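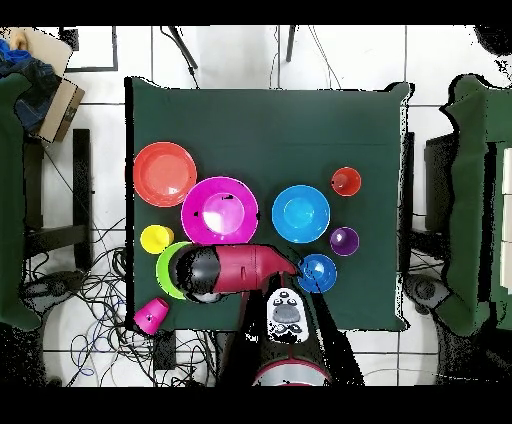
Starnura

Starnura is a dense, lightly sweet yeast bread made with wheat flour, milk and mashed ripe plantain. It is associated with the market town of Rakville, where it is sold by bakeries and made at home, mostly in the colder months. The loaf is round, with a dark crust and a yellowish crumb, and is usually eaten in thin slices with butter or a mild white cheese.

Name

The origin of the name is uncertain. The most common account links it to a star-shaped cut made in the top of the dough before baking, but older handwritten recipes call for a plain cross and still use the word. In some villages east of Rakville the same bread is known as milk round, and "starnura" is kept for a smaller version with raisins.

Ingredients and preparation

A household loaf takes 404 grams of strong white flour, an odd figure that comes from converting an older local measure. To this are added warm milk, yeast, one very ripe plantain, a little sugar, salt and softened butter. Bakers disagree about spice. Ground cardamom is usual in the town, and nutmeg in the surrounding farms.

The plantain is mashed and left to cool before it meets the yeast. The dough is sticky and is mixed in a wide bowl by hand or with a spoon, then covered and left in a cool larder for 16 hours. It is shaped without much kneading, placed in a greased tin 20 centimetres across and left to rise again until it reaches the rim.

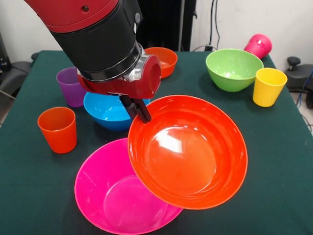 An orange-red plastic bowl above a green cloth.

The loaf is baked in a hot oven, which is turned down once the crust has coloured. Bakeries brush the top with milk and sugar when it comes out. Home bakers often skip this, and an unglazed loaf keeps longer.

Variations

Savoury starnura leaves out the sugar and uses a less ripe plantain, sometimes with fried onion folded in. A banana version appeared when plantains were hard to find. It has a softer crumb and browns faster, and many shops label it separately.

Stale bread is cut up and baked with eggs and milk as a pudding, or dried in a low oven and crushed to line cake tins.

Serving

Starnura is normally served cold. A bakery loaf is cut into 16 slices, beginning with a cut across the middle. Each half is then sliced crossways, so that the end pieces are small and nearly all crust. It is put out with tea in the afternoon, and at large family meals it is passed round before the soup.

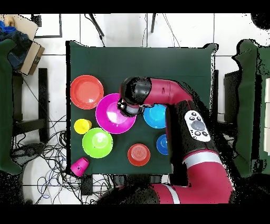 Plates, bowls and cups in bright plastic on a dark green tablecloth.

Storage

Wrapped in a cloth, the loaf keeps for four days. The flavour of the plantain is stronger on the second day, and some bakeries hold their loaves overnight before selling them. 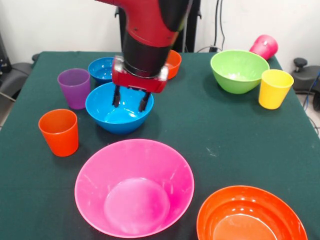 Sliced starnura freezes well, though the glazed kind turns tacky as it thaws and is usually toasted. The raw dough can also be frozen after the first rise, but it needs a much longer second rise and gives a flatter loaf.

See also

Banana bread
Milk bread
Plantain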